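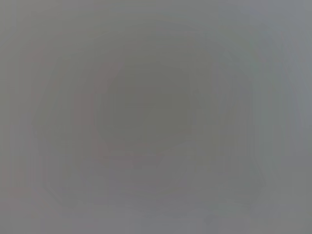 With the robot we got quieter, wrote one packer at Ovutwood, and in the first weeks I did not like it. Before, two of us stood at the same table and we talked the whole shift. Now I stand at one end of the cell and my colleague is at the other end, and between us is the arm.

I start the lecture with this remark because students usually expect that the first complaint will be about losing the job. At Ovutwood no job was lost in the packing hall. What changed was the distance between people, the rhythm of the day and the question of who may stop the line.

Session 11. Automation in a small packing hall

Reading before class: the Endano case, both parts. Please bring your notes from session 9, we need the task table again.

1. The case

Ovutwood makes small household goods and ships them in mixed boxes. The company bought 2 picking cells from Endano. Each cell has an arm with a gripper and a camera at the wrist. The target written in the contract was 2000 picks per shift for each cell. The packers were told this number in a meeting in March, after the contract was signed. Keep this order of events in mind when we come to point 4.

2. Which tasks moved, which stayed

Moved to the cell: taking single items from the bin, placing them in the tray, reporting an empty bin.

Stayed with people: filling the bins, closing boxes, checking fragile items, all returns.

New tasks: clearing a failed pick, cleaning the camera window, deciding if a bin must be sorted again by hand. These tasks did not exist in the old job description, and for eight months they were not in the new one either. The packers did them anyway. In the vocabulary of this course we call it unlisted work.

3. Reading the wrist camera

When a pick fails, the station screen shows the last picture from the wrist camera and the packer has to choose "retry" or "remove". Some pictures are easy to judge. Others are only gray with soft patches, and no object can be recognized in them. The manual has one sentence for such a picture: "Use your judgment." Discuss what kind of skill is asked for here, and if it should be paid as a skill. At Ovutwood it was at first treated as pressing a button.

4. Who may stop the line

In the first version only the shift leader could pause a cell. At the sister site in Cai every packer had this right from the start. The Cai site reported more pauses, but shorter ones. Be careful with this comparison, as the products in Cai are lighter and the hall is newer.

5. Terms for the exam

Unlisted work, task shift, pace setting, right to stop, exception handling. For "pace setting" use the definition from the Esar report, the one in the textbook is too narrow.

Homework

Take one workplace you know. Write on 2 pages which tasks a machine took over and which new tasks appeared. Talk with at least one person who does the work, and do not write their name in your text. Papers are handed in at the beginning of session 12.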